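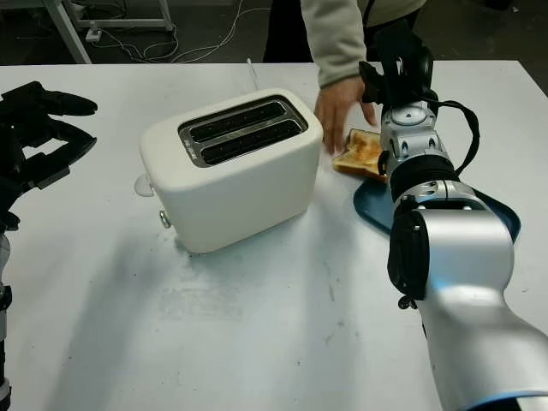 Mercy Lukumay asked, on reading the first draft, why we didn't simply throw away every episode with a person's hand in it. Fair question, and the rest of this section is more or less the answer to it. Her view was that a policy trained on such episodes would learn to wait for help, and that any gain we saw would come from the extra data and nothing else. We tested both.

4.3 Episodes with a helping hand

The toast task is the one where people step in most. Fig. 4 gives a typical moment from the robot's own head view: toaster near the middle of the table, slice lying partly on the teal tray, gripper close by, and a person's hand reaching down to the slice. The many-fingered hand is raised on the left. Only the torso and arm of the person are in view, which holds for most of the set – the head camera looks down and faces rarely come in.

The full set for this task is 2,517 episodes. In 336 of them a human hand is seen at least once after recording has begun. We call these touched episodes. All others are clean. An episode runs up to 2,000 steps, after which it is stopped whatever the state of the bread.

Labels. Touched spans were marked in Nudov, our in-house labelling page, by two people working apart. A span starts at the first step where any part of a hand or sleeve is over the table and ends when it has left again. Shadows not counted. Where the two labellers disagreed we took the longer span. Salma Ait Ali then went through every disputed episode and fixed the ones where a sleeve had been taken for a cable or the other way round. Slow work. We would not do it by hand again.

What we compared. Four versions of the training set, same network (Grovo, as in Section 3), same training length, same seeds.

Drop: all touched episodes removed.
Cut: touched episodes kept but the touched spans cut out, and the two ends treated as seperate short episodes.
Keep: nothing removed, no labels used.
Flag: nothing removed, but each step carries one extra input saying whether a person is over the table. At test time the flag is always off.

A fifth version, in which the hand was painted out of the pictures, was started and given up. The painted patches flickered between steps and the policy seemed to pick up on the flicker. Not reported.

To deal with Mercy's point about the amount of data, we also ran Keep and Flag with clean episodes taken out at random until the total length matched Drop. These are the matched runs below.

Testing. Each policy was run from 13 start layouts, fixed beforehand and marked on a printed sheet: toaster turned a little one way or the other, tray nearer or further, slice flat or tilted on the rim of the tray. Nobody helped during tests. A run counts as a success if the slice ends up in a slot and the gripper has let go. The lever is not part of this task, see Section 4.5 for that one. Slice on its side across both slots is a failure, even though one of us argued hard for half marks.

Results. Drop managed six of the layouts. Cut did worse, four, and the failures looked odd: the arm would come down well, stop above the slice and then move off as though already holding it. We think the joins are to blame. When the span is cut the slice jumps from one place to another between two short episodes, and the second one often starts with the gripper in a pose it would never reach by itself. Keep reached eight. Flag reached ten, the best of the four.

Matched runs: Keep fell to seven, Flag stayed at ten. So the gain for Flag does not look like a matter of more data. For Keep we can't say, the gap to Drop is one layout and that is well inside what we see from changing the seed.

Does the policy wait? Under Keep, yes, now and then. In three of its five failures the gripper closed on nothing, went back up, and stayed there till the step limit. Mercy was right on this. Under Flag we saw it once. With the flag forced on at test time (a quick check, not planned) the Flag policy waited in nearly all layouts, so the extra input is clearly being used and is doing what we hoped: the waiting gets tied to the flag and not to the bread being in an awkward spot.

Where the help comes from. Most of the gain is in layouts where the slice is tilted, with a corner up. These are rare in the clean episodes – operators tended to lay the slice flat before they started – but common just after a touched span, when a person has nudged the bread and pulled back. Throwing away touched episodes throws away most of the tilted slices along with them. We had not expected this and only saw it when sorting failures by layout. The same split on the cup task (Section 4.4) shows no such effect, cups being either up or down.

Pivedness. We also report pivedness, our name for the share of steps in which the wrist turns back on itself within a short window. Lower is better. It ranks the policies the same way as success does except that Cut comes out as smooth as Drop, which tells you that a smooth motion isn't worth much when it goes to the wrong place. Full numbers in the appendix table.

Limits. One toaster, one table, one sort of bread. All touched episodes come from the Mushi table in our lab, recorded in February, and people there reach in mostly from the far side, facing the robot. A hand coming in past the arm would hide far more of the slice and we have very few spans like that. The flag is also made by hand at present. A small detector trained on the Nudov labels looks good enough to take over but has not been run on the whole set. Labels were frozen on 7/13/24, episodes added later are not used anywhere in the this paper.

Seeds: success counts above are for the middle seed of three. The order Flag, Keep, Drop, Cut was the same for two of them. In the third, Keep and Drop tied.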